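Cleaning up after play: a chat with the woman behind Trollside

Trollside has been going since January, a playroom on the upper floor of an old shop in Grernitz. Two rooms, one sink, a lot of foam. I caught the owner at closing time and she talked while she tidied, so forgive the notes.

First thing she wants to discuss is sweeping. Not the toys, not the bookings. Sweeping.

"Twice a day, minimum. Crumbs, glitter, sand from shoes. I had a metal pan before, horrible noise, and it bent. Plastic for me now. Pale as well – you can see what you've picked up, and you do find things. Earrings. A tooth, once."

She's fussy about the front edge. It has to be straight, she says, or the fine stuff goes underneath and you chase it round the room all evening.
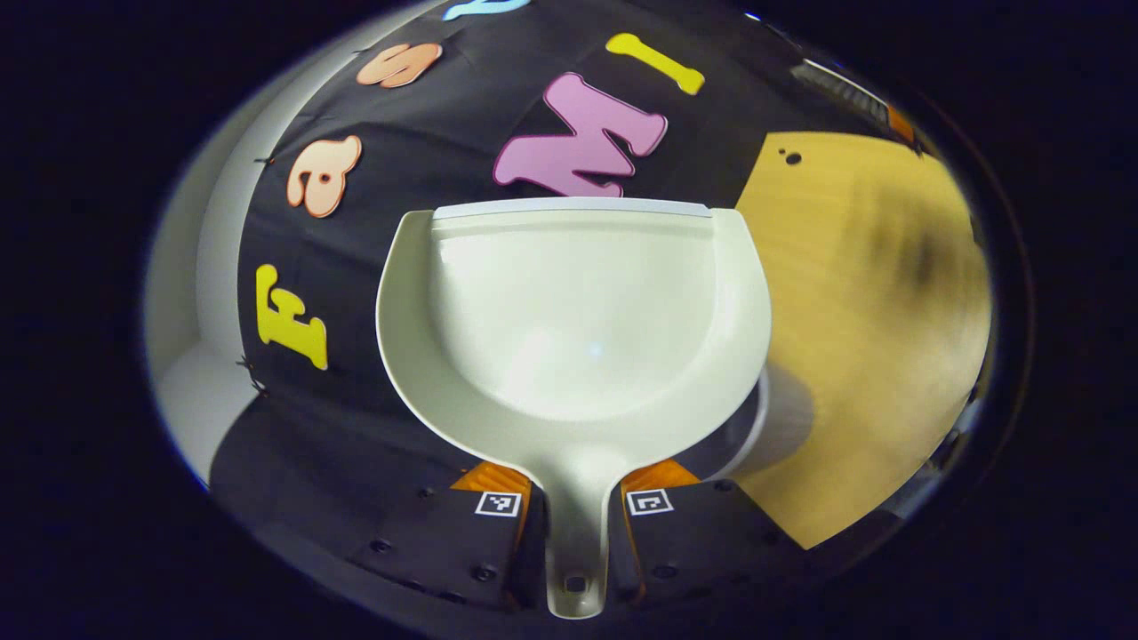 "And a deep bowl. People buy flat ones and then wonder why it all slides off on the way to the bin. Plus a hole in the handle, so it can hang up. If it lives on the floor it gets kicked, simple as that."

The letters came next. Big foam ones in bright colours, put up against black cloth. Why black? "Tried white. Looked grubby in a week. On black the yellow really sings out, the little ones go straight for it."

She counted the foam pieces when she moved in, 203 of them, and reckons around 123 are left. The rest went home in pockets or got chewed. Replacements come from Vekari, slowly. The shelves are from a shop called Sitompul, secondhand, and she is very proud of teh price, which she asked me not to print.

Does she ever let the children help?

"Always. They fight over the brush. Holding the pan is the boring job so that's mine."

Any plans? A second sink. Better hooks. Longer opening hours in the school holidays, if she can find someone to cover the mornings. Then the phone went and she was off down the stairs, brush still under her arm.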